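Kitchen Gallery: Wood and Stone at Treloar

Welcome to the kitchen page of our gallery. My name is Kazimír Vlček, and together with Natsumi Miyazaki I take care of the kitchen in the Treloar house. We renewed it in the course of one long summer, and it was ready for use in September. Many friends asked us to see how it looks now, and also what we have chosen for the surfaces and how we keep them. So I put the pictures and the notes together on one page. Please excuse me if my notes are longer than is usual for a gallery.

A few words about the budget first, as this is the question we hear most often. The countertop cost us 2,048 dollars with cutting and delivery, and the man from Gollon who brought it needed two visits, as the first time our door was too narrow for his cart. The sink and the faucet together were 467 dollars. For the paint, the hooks and all small things we had put 429 dollars to one side, and we stayed under it, to my own surprise. The old cabinets remained. We only washed them, sanded the doors and gave them new handles.

The countertop

We talked about the stone for many weeks. Natsumi wanted marble from the beginning. I was afraid of it, as my mother had a marble table and there was always somebody putting a glass of red wine on it. In the end I gave up my resistance, and today I am glad. In the morning, when the light comes in from the side, I like to drink my coffee standing next to it.

We have two rules for the stone. Lemon, vinegar and tomato must be wiped away at once, and no hot pot goes on it without something under. The seal we renew once a year with the product from Gillora. It smells quite strong, so we do it on a Sunday when we can leave the windows open and go for a walk.

The cutting board

The board came later than the rest. Before, we used three thin plastic ones which were always sliding around, and they looked tired after one year of onions. The new one is from the Gukholm shop. I wanted a board with a groove along the border, so the juice from a roast or a melon has some place to go and does not run onto the marble.
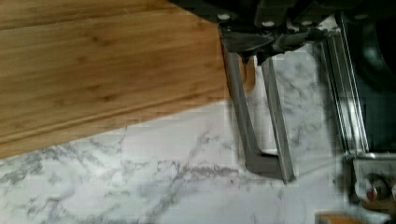
Bamboo board on the white marble, with the juice groove along its edge.

The color of the bamboo was a point of discussion. There was also a darker board in the shop, very elegant, but Natsumi said that beside gray veins it would look cold. The honey tone is friendlier. I like the small dark streaks in the strips very much, they make it less perfect.

For those who want to buy a similar one, here is how we treat it:

Wash by hand with warm water and a little soap. Never in the dishwasher.
Dry it with a towel, then let it stand on its side until the next morning.
Oil it once a month. We use plain mineral oil, one spoon is enough for both faces.
For garlic smell, rub with half a lemon and coarse salt – but do this in the sink and not on the marble!

The groove needs some patience. Bread crumbs like to sit there, and a sponge does not reach them well. I use an old soft toothbrush, which lives now in a cup behind the faucet. Natsumi does not find this cup beautiful and we are still negotiating.

Fish and raw chicken we cut on a separate board, a small one that can go in the dishwasher. The bamboo is for bread, vegetables, fruit and the Sunday roast after it has rested.

What is still missing

The shelf over the window is not made yet. I have the boards for it in the garage, but the wall is old and I want to ask someone before I drill. The lamp is also only temporary. When these two things are finished, I will add more to this page.

If you have experience with marble in a kitchen where people cook every day, please write to us through the contact form. We are especially interested in how to remove a pale ring left by a lemon slice. We have one already, near the sink, and Natsumi says it was me.

Back to: Treloar house, all rooms
Next gallery: The hallway and the stairs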